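Bench notebook, Tuhiwai workshop
May, started 8:40, finished after lunch

Memorial keepsakes again. Mpho wants a yes or no on the Numitz pins before the fund's spring letter goes to print, and I still don't have enough to say yes.

Where we are: the samples came in two lots. First lot is soft enamel with a butterfly clutch, second lot is the same art with a rubber clutch. The supplier says the plating is identical. I don't believe it. The second lot is yellower on the rim, and the little fish on it has a filled-in eye. Aroha says donors won't look that close. Maybe. The family will.

Pull test on the clutches, done by hand with the spring scale because the fixture is still at Kurum. Butterfly holds well on denim and badly on a knit shirt. Rubber is the other way around, and it gets worse each time you take it off. I stopped when the post on one pin started to lean. The supplier's sheet calls that post "reinforced" and gives no number for it, so I'm ignoring the word.

Cards: Tuấn ran the proof through the Dromance cutter and the corners are clean. Blacks are too heavy in the photo of the boat and the name on the back is one point size too small to read without squinting. He has fixed the type. The photo needs a new scan and Forough has the only print. 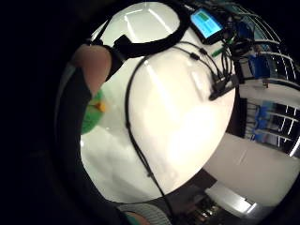
Black strap over the white shell, small handheld to the right with its screen lit.

Packaging. The plan was pin, card and thank-you note in one clear sleeve. The pin post punches through the sleeve if there's anything on top of it. Ngaio suggested a backing card with a slot, and I made up a few from scrap. They work on the bench. I don't trust that to mean they'll work in a mail sack, so a set goes out to her house and back before I sign anything.

Cost, as it stands: minimum order is 3,000, and last year's appeal moved 138 pins. I've asked Mpho twice how we get from one to the other and the answer has been "interest is growing." Show me. A box of unsold pins is donation money sitting on a shelf, and we already have a shelf like that with the mugs.

What I'd do if it were up to me: skip the pin this season, send the card alone as the thank-you, and offer the pin only to people who ask. Forough disagrees. She thinks a card by itself feels thin for someone who has lost a friend and wants something to wear. Fair point, and I don't have a good reply to it. I'd still want the small-run quote first.

Small-run quote: Numitz says they can do it with up to 4 weeks of lead time. They said the same for the samples, which were late. Price per pin not given yet.

To do
- get the plating spec in writing, both lots
- Forough: original print for rescan
- Tuấn: second card proof, lighter blacks
- mail 2 packed sets to Ngaio, ordinary post, no extra padding
- fixture back from Kurum, then redo the pull test properly and cross out my numbers from today

Added after lunch: Aroha washed a shirt with the rubber-clutch pin left on. Clutch gone, pin still there, rim duller than before. One shirt, one wash, so it proves very little. Keeping the pin in the drawer with the bent one.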